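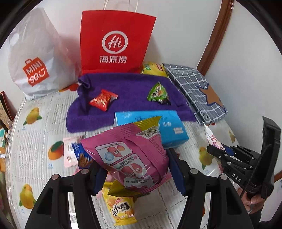 The table by the door, with the two carrier bags, the purple towel and a few of the snacks.

I had been meaning to go to the Grorkstead open day for years, and every March something got in the way – a cold, a leaking boiler, my sister's move. This time I put it on the kitchen calendar in red and went, and I am so glad I did, even if my feet have only just forgiven me.

The building used to be a school, and the homewares and gift people have the ground floor now. You go in past the old cloakroom pegs, somebody hands you a paper map (mine had a tea ring on it already) and then you wander as you like. There were 13 rooms open, which sounds manageable until you find yourself on the wrong staircase for the second time. I started with Tornel, who do trays and storage tins, and spent far too long opening and closing lids.

The room I liked best was the packing room, run for the day by Mirko Lombardi. He was putting together what he called welcome parcels, and he let people stand and chat while he worked. He starts with something soft and flat, and I was very taken with the purple towel, a big terry thing with a proper looped pile, the sort my grandmother kept for visitors. Small snacks go on top of it, then anything boxy goes to the side. There was a grey-blue checked one with white grid lines and a large brownish star on it that I would happily have taken home, and I never did find out whether it was for sale.

The snacks got everybody talking. A little red packet shaped like a pillow, a green triangular one with cartoon-style printing, a yellow bag tucked in behind the towel, and a pink one with yellow and white stripes along the top, which the girl next to me was determined to try. For carriers there was a white MINISO bag, rather slumped by then, and a tall red Haidilao one with twisted paper handles. I am a terrible hoarder of good paper bags myself, so I felt quite at home.

Mirko gives a short talk on folding too, 30 minutes with questions, and I picked up a way of doing towels in thirds that I have since inflicted on the whole airing cupboard.

Lunch was in the hall, soup and a roll from Caputo, and very decent soup it was. Afterwards I went round Brudix, upstairs, where they print wrapping paper and have 100 patterns pinned along one corridor. I bought two sheets of the one with pears on.

If you are thinking of going next year, the car park has 30 spaces and was full when I arrived at ten, so I ended up by the church and walked back along the lane. Take a bag of your own and wear flat shoes. The upstairs rooms close at three, and the tea urn goes off a little before that.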